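Smelt Season Closes Early on Lake Udton

August 2018

The smelt season on Lake Udton will end 3 weeks ahead of schedule after a summer survey found fewer adult fish than in any year since the lake was reopened to netting, the Suvska Fisheries Office said Thursday.

Netting from shore and from boats must stop at midnight Sunday. Hook-and-line fishing may go on until the regular closing date in September, with the daily limit unchanged.

Survey crews set nets at 141 sites between the Suvska landing and the north dam. The average catch was down by almost half from last summer. Most of the drop was in fish two years and older, the ones that spawn in the feeder streams each spring.

"The young fish look all right," said Nektarios Tzavaras, a biologist with the office. "We are short on adults, and we would like the ones we have to make it to April."

Tzavaras said warm water is the likely cause. Readings near the bottom of the lake were high through most of July, and smelt do poorly when they can't find cold water to move into. Low water on the two largest feeder streams in the spring may have cut into spawning as well, he said, but the office has no stream counts for this year.
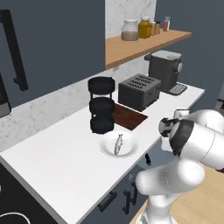
A small fish lying on a white plate.

The early closing affects 248 holders of commercial netting permits. Permit fees will not be refunded, but holders may carry the unused weeks over to next year if they file a form with the office before the end of September.

Fragkou, the largest buyer on the lake, said it will keep its packing shed open through the end of the month to handle fish already landed. After that it will switch to perch and whitefish from other waters. The company said it has no plans to cut hours for its year-round staff – seasonal workers will be let go when the shed closes.

Smelt sold for $4 a pound at the Suvska dock this week, up from $3.25 at the start of the summer. Two restaurants in town have already taken fried smelt off the menu until next year. The Hiretach Inn said it had enough in the freezer for its Friday suppers into the fall.

Some permit holders questioned the timing. At a public meeting on Tuesday night, several said their own catches had picked up over the past 10 days as the nights got cooler, and asked the office to run its nets again before making a decision. Tzavaras told them a second survey would take until the middle of September, when the season would be nearly over anyway.

The office will set its nets again next June. A decision on the 2019 season is expected before the July 4 holiday.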